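Sorting and storing power cords in a shared electronics room
Student project report, second year
Authors: Suleiman Abubakar and Modupe Bako
Submitted 19th March

1. Background

The electronics room on the lower floor is used by several courses. Each bench has a monitor, a bench supply and sometimes an oscilloscope, and all of them need a detachable power cord. When we began the course in September, the cords were kept in two deep plastic boxes under the window. To take one cord out, a student usually had to lift five or six others with it. Our teacher asked for project proposals connected with the daily work of the room, and we chose the cords.

The question of the project is simple: in which way should a power cord be bundled and stored, so that the next person can find it, take it and use it without losing time?

2. What we did not study

We did not make electrical tests of our own. Cords with visible damage were given to the technician, and he decided about them. We also left out the USB cables and the network cables, which have their own drawer and their own problems.

3. Inventory

First we emptied both boxes onto the floor and sorted the cords by the connector on the appliance end. Most of them had the usual IEC socket that fits monitors and desktop computers. A smaller group had the small connector for laptop chargers. The rest belonged to older instruments and we did not know all the names, so we made a group called "other" and labeled it with the instrument when we could find it.

Then we sorted again by the wall plug. We did not expect this to matter, but it does. A straight plug needs free space in front of the socket, and behind the benches this space is small. An angled plug fits there much better. In the old boxes both kinds were mixed, and students often took a straight one and came back for another.

4. Methods of bundling

We compared four methods.

4.1 Wrapping around the hand

The cord is wound around the open hand and the end is pushed through the middle. It is fast and needs no material. However, the bundle opens again as soon as it is put in a box with others. Also the cord gets a twist with each turn, and after unwinding it does not lie flat on the bench.

4.2 Rubber band

We took the rubber bands from the office supply. They are easy to put on, but the old ones in the boxes were already dry and broke when we touched them. Some had left a sticky line on the cable. We do not recommend this method for cords which are stored a long time.

4.3 Hook-and-loop strap

This is the most comfortable method. The strap stays attached to the cord and can be opened and closed many times. We used the straps of the brand Starkero, 100 pieces in one roll. The only weak point is the price, and that some students remove the strap completely and leave it on the bench.

4.4 Folding flat with a twist tie

The cord is folded back on itself in long parallel loops, and one twist tie is wrapped around all the loops. Many new cords are packed like this, and it was already familiar to most of the class. The bundle is narrow, so it can hang or stand in a row next to others. The tie should go around several times, because with a single turn the loops slide. When both ends are left at the same side of the bundle, the connector and the plug can be checked together before the cord is taken to the bench – for us this was the biggest advantage.
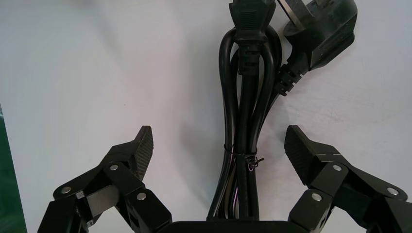
5. Storage

For the storage we tried a rail with hooks on the side wall. The technician found an unused rail from the Stukthorpe building and helped us to fix it. The bundles hang in groups, with the IEC cords at the left, the laptop cords in the middle and the "other" group at the right. Inside each group the angled plugs come first. Every hook has a paper label under clear tape.

The two plastic boxes are still in the room, but only for cords that wait for a check.

6. Results and discussion

We asked our classmates to use the rail during normal lessons and to write comments in a notebook. Most comments were positive. Two students wrote that the twist tie is slow to open. One asked for a separate hook for extra long cords, and we added it. The common mistake is that people hang the cord back without any tie. It then falls between the hooks and we are again at the beginning, only on a wall and not in a box.

Our recommendation is the strap for cords used every day, and the flat fold with a twist tie for the reserve.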